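The plate rack war, continued

We have a dishwasher, and we have a drying rack that cost over 200 dollars because Dama only sells it with the sink. Guess which one gets the plate.

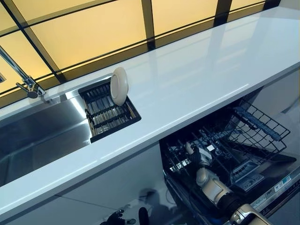
Tavion Lindgren reckons a drying rack beside a dishwasher is just a waiting room, and that I should pull mine out and reclaim the bench.

Fair enough, Tavion, but where would I put things while I decide whether they're dirty? I've lived with this kitchen since April and I still rinse a plate, stand it up by the sink and feel I've done the washing up.

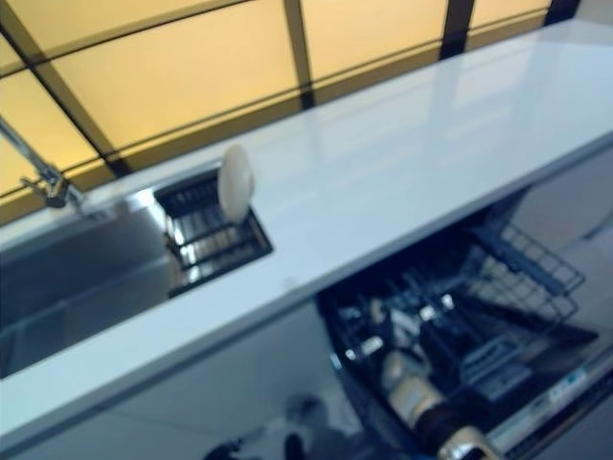
The dishwasher, meanwhile, gets opened, consulted and closed again. It'll get a proper run tonight, once I find the tablets.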